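4.3 The open day at Horham

Most of what we know about how strangers behave around our two-arm table comes from one long open day, so I'm going to spend a bit of space on it. The lab study in Section 4.2 was tidy. The open day really wasn't, and I learned more from it!

We ran the demonstration in our own workshop at Horham, on the table we use for everything else, with the Tranimier control software in the version described in Section 3. I'd wanted to build a nice clean stage for it. Bello Nwosu talked me out of that (he was right, and I've told him so), and we left the shelves, the benches and the desks where they were. Visitors came through in groups of up to 15, signed in with Jaidee at the door, and got a short talk from me before anyone went near the table. By the end of the afternoon 85 people had signed the sheet, and 40 of them agreed to fill in the long questionnaire, the one in Appendix B.

The routine itself was simple. An operator drove the arms while I talked, and visitors could ask for a particular move: go to the bowl, back off, come at it from the other side. We kept the speed limit from the lab study and didn't let anybody inside the black rails while the arms were powered. A few people asked if they could hand something straight to the gripper. I said no to all of them, including a very persuasive ten-year-old.

I'd planned to talk mostly about the arms. What people wanted to hear about was the view from the gripper. We had the wrist camera feed up on a monitor, and in every single group somebody wandered away from the table to stand in front of it. Once they'd seen how much of the picture the fingers take up, the questions changed. Before, it was "how strong is it?" and "what does it cost?" Afterward it was "how does it know where the bowl is when its own hand is in the way?" — and that's pretty much the question this paper is about, so you can imagine how happy I was.

On the questionnaire, the item that surprised me was number six, on how well people felt they could predict the next move. Visitors who told us they'd watched the feed for a while wrote longer and more specific answers than those who'd stayed by the rail. I don't want to lean on that too hard. People chose for themselves where to stand, and the curious ones probably write more anyway. Prendatton, who paid for the day, would have liked a cleaner number out of it, and so would I.

We also logged the feed, and ended up with roughly 2,000 stills after throwing out the blurry ones. We use these in Section 5 only to check the finger mask against a cluttered background, and none of them went into training. Figure 7 gives two views of the kind our visitors were looking at.
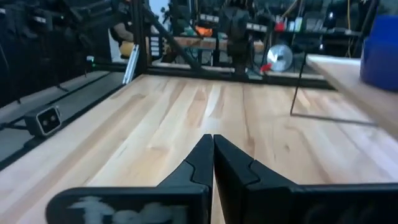
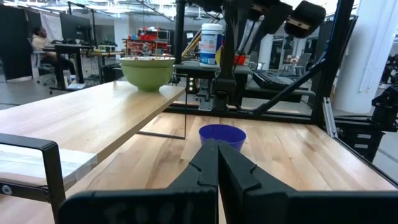

Figure 7. Two wrist camera views over the butcher-block tabletop, with the gripper fingers coming up from the bottom in both. The purple bowl is in the second view only.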